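Inicio | Tickets | Compras y equipos | Base de conocimiento | Mi cuenta
Última actualización: julio de 2023

Ticket 700 — Ampliación de la celda con cinta: qué pedimos y qué dejamos para más adelante

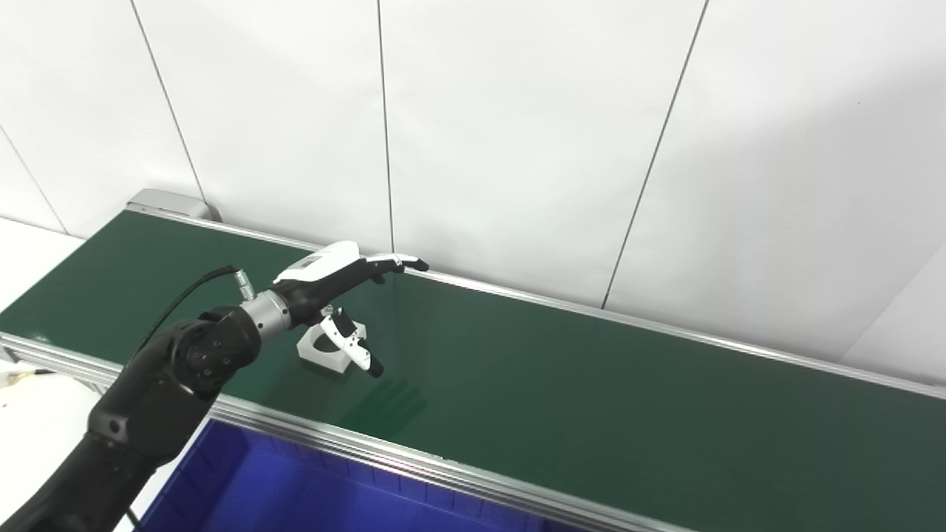
Foto adjunta al ticket: brazo y mano sobre la cinta verde, con el soporte blanco debajo.

Abierto por: Nanna Damgaard
Asignado a: Arlindo Barbosa
Categoría: Presupuesto / automatización
Prioridad: media

Nanna Damgaard:
¡Hola, Arlindo! Perdona que te escriba tan largo, pero prefiero dejarlo todo junto y no ir mandándote mensajitos sueltos. Tenemos que cerrar la lista de compras de la segunda celda, la de Irnesby, y me faltan tres cosas: si repetimos la misma mano con dedos o vamos a una pinza sencilla, cuántos soportes blancos encargamos y si la cinta tiene que ser igual de larga. Frida me pide una cifra y yo, la verdad, no quiero darle una que luego haya que corregir (ya nos pasó en junio con los carriles, y todavía me lo recuerda con mucho cariño).

Arlindo Barbosa:
Hola, Nanna, nada que perdonar, así da gusto. Voy por partes.
La mano: yo repetiría. Naylor nos ofrece una pinza más barata, pero habría que rehacer los programas de agarre, y esas horas también las pagamos nosotros. Lo que sí añadiría es un cable de repuesto para la mano. En la foto se ve el nuestro, el negro que sube en curva y entra en el conector plateado, por encima de la muñeca. Es una pieza pequeña y el plazo que nos dan es de 11 semanas — prefiero tenerla en el cajón.
Los soportes: 71 unidades, contando recambios. El hueco redondo tiene que quedar como ahora, que ya tenemos las piezas medidas para ese diámetro.
La cinta: me falta el plano de la sala. ¿Lo tienes tú o lo tiene Temitope?

Temitope Oyelaran:
Lo tengo yo, lo subo esta tarde. Os adelanto que la pared del fondo es más corta que la de aquí, así que una cinta igual no entra si queremos dejar paso detrás del cabezal. Pediría el mismo perfil de aluminio ranurado, eso sí, que así aprovechamos las escuadras que sobraron. Y por favor, no os olvidéis de las cajas azules: en la lista anterior no estaban y parece una tontería, pero la cubeta va pegada al carril de delante y su altura condiciona la mesa.

Nanna Damgaard:
¡Qué bien me viene lo de las cajas, gracias! Añadidas. He pedido a Juline que nos presupueste la cinta en dos largos, con el mismo color verde, y a Naylor que separe el cable en una línea aparte.

Arlindo Barbosa:
Visto el plano. Vamos con la corta. Dejo fuera de este pedido el vallado, que depende de la evaluación de riesgos, y la formación, que la lleva Valdemar Lykkegaard con su propia partida.

Frida Nørgaard:
Me vale el reparto. En cuanto llegue la oferta de Juline, adjuntadla aquí y lo firmo.

Estado: en espera del proveedor
Pendiente: oferta de la cinta corta; confirmación del plazo del cable

Contacto: mesa de equipos, Pololgate | © 2023 Pololgate | Volver arriba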